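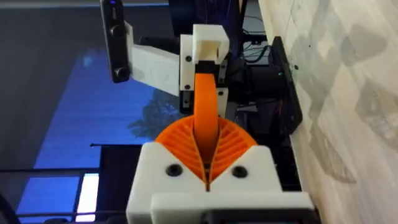

Figure 4. Fin-ray fingers on the white printed base, seen from the wrist camera.

Section 4: Fitting and Comparing the Fin-Ray Fingers

Last updated: 28/06/2022

If you have worked through the earlier sections in order, your Vodik arm is bolted down, powered and talking to the controller, and you are ready for what most of us think is the fun part! This section covers the soft orange fingers and how to try them out fairly against the flat Forkby jaws that came in the same kit. Set aside a quiet afternoon for it if you can. The fitting is quick, but the comparison is much nicer when you are not rushing.

CAUTION: Switch off the arm and unplug the gripper cable before you put your hands anywhere near the fingers. The motor can still close them while the arm itself is holding perfectly still.

Fitting the fingers

1. Move the arm to its service pose, then switch off the power and wait for the motor light to go out.

2. Take off the flat jaws and put them in their bag with their screws. The jaw screws are shorter than the finger screws and the two look very much alike on a bench, so please don't mix them.

3. Slide the fingers into the base with the ribs slanting down toward the center. The two fingers should come together along a narrow seam near the base and spread apart toward the top, a bit like a pair of wings.

4. Start the two base screws, one in the hole in each sloped shoulder, and turn them in by hand until they seat. Then go back and forth between them, a quarter turn at a time. Stop when they are snug. Printed parts strip easily, and a new base takes up to 14 hours to print, which is a long time to look at an arm with no hand on it.

5. Squeeze the fingers gently and let go. They should spring back without rubbing.

NOTE: The camera bracket does not have to come off for any of this. If you bump it anyway, run the camera check in Section 2 again before you go on.

Running the comparison

1. Plug the gripper cable back in, power up, and load the Cudby test routine from the controller menu.

2. Set the grip force to the lowest step. Soft fingers wrap around an object as they close, so they usually need less force than you would expect coming from the flat jaws.

3. Choose your test objects. We like a mix: something round, something with square edges, and something that squashes a little, such as a sponge.

4. Run the routine with the fin-ray fingers and save the log under a name you will still recognize next week.

5. Power down, change back to the flat jaws, and run it again with the same objects in the same starting spots.

NOTE: If the controller shows code 839, it has lost the finger calibration. Open and close the gripper fully from the menu, and the code should clear by itself.

When you read the logs, look at the slips as well as the drops. In our own trials the flat jaws were tidier on boxes and the soft fingers were far more forgiving when an object sat a little off center, but your objects are your own, so do go by your own results. Keep both logs, as you will want them again when you get to the Sutcliffe mount in Section 5.

Related topics
Section 2: Checking the Wrist Camera
Section 5: Changing to the Sutcliffe Mount
Cleaning and Storing Printed Fingers
Controller Codes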